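Preparing Dried Pulses for Cooking
Cesard Kitchen Skills – Guidance for Learners

Dried pulses are inexpensive, keep well and need very little equipment. This page sets out how to measure, sort, rinse and soak a small batch at home. The quantities given are suitable for a household of five.

What you will need
440 g dried green lentils or split peas
A wide bowl with a pale interior
A dark cloth large enough to cover the work surface
A fine sieve
A jug of cold water

Step 1. Prepare the surface
Clear the table and spread the cloth over it, smoothing out the larger creases. Small stones and pieces of husk are easily lost on a patterned surface, and a plain dark cloth shows most of them at once.

Step 2. Measure and sort
Place the bowl near the middle of the table, within easy reach of both hands. Add the pulses a handful at a time and spread them with the fingertips until the base of the bowl begins to show between them. Remove anything shrivelled, broken or discoloured. Learners should allow nearly 5 minutes for this stage.
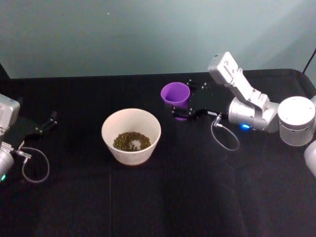 Elikem Sowah writes that a white bowl works well for green lentils but is of less help with haricot beans, and that learners on the Plurkovness course change to a dark blue one for those.

We are content with either arrangement, provided that the colour of the bowl contrasts with that of the pulses. Metal bowls are not recommended for sorting, as the reflections can be tiring to the eye.

Step 3. Rinse
Tip the sorted pulses into the sieve and hold it under cold running water until the water runs clear. Shake off the excess.

Step 4. Soak, if required
Lentils and split peas may be cooked without soaking. Whole peas should be returned to the bowl, covered generously with cold water and left overnight – they will swell considerably, so a second bowl may be needed. Discard the soaking water before cooking.

Storage
Unused dried pulses should be kept in a sealed jar, away from direct light. Do not mix a new packet with an older one, as the two will cook at different rates.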